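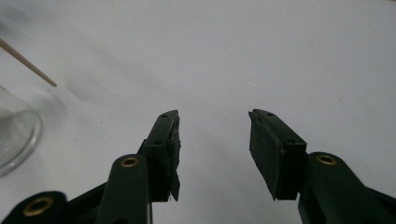 Print this page | E-mail this page

4.2 Response time and escalation at Rondonora

The second site was the support desk of Rondonora, a regional seller of phone and home internet plans. Before the study period, complaints posted on public message boards and complaints sent by web form went into separate queues. Public complaints were handled by the marketing staff, who had no access to billing records and had to pass most cases on by hand. In October the firm moved both types into one queue run on Skoltus, a ticketing package it already used for repairs.

We drew 2000 closed tickets from the combined queue and coded each for source, subject, time to first reply, and number of transfers. Coding was done by Appiah and Kozłowski working separately. They disagreed on the subject code for 111 tickets, nearly all of them cases in which a billing dispute and a service fault were raised in the same message. These were settled by Bautista and assigned to whichever problem the customer named first.

Time to first reply was measured from the time stamp on the incoming message to the first reply written by an agent. Automatic receipts were left out. A transfer was counted each time the ticket changed owner, except when it returned to an agent who had held it earlier. Median time to first reply for public complaints was 41 minutes. The median number of transfers for tickets that included a refund request was 3, and the same value held whether the request came in publicly or by form.

Agents could mark a ticket as urgent at their own discretion. The written rule at Rondonora reserves this mark for loss of service, but tickets without any loss of service were also marked. Amissah's interviews with shift leads suggest that the mark was used to move a case past the refund desk, where approval was slow. We therefore treat the mark as a record of agent behavior and do not use it as a measure of how serious the complaint was.

Two limits apply. Tickets still open at the end of sampling were not drawn, so the longest cases are missing. In addition, Skoltus overwrites the subject line when tickets are merged, and the original wording could not be recovered for merged cases. The Gbeho site, described in Section 4.3, keeps both versions.

Contact: Obed Gyamfi, Sturnmont | Copyright Sturnmont. All rights reserved. | Back to top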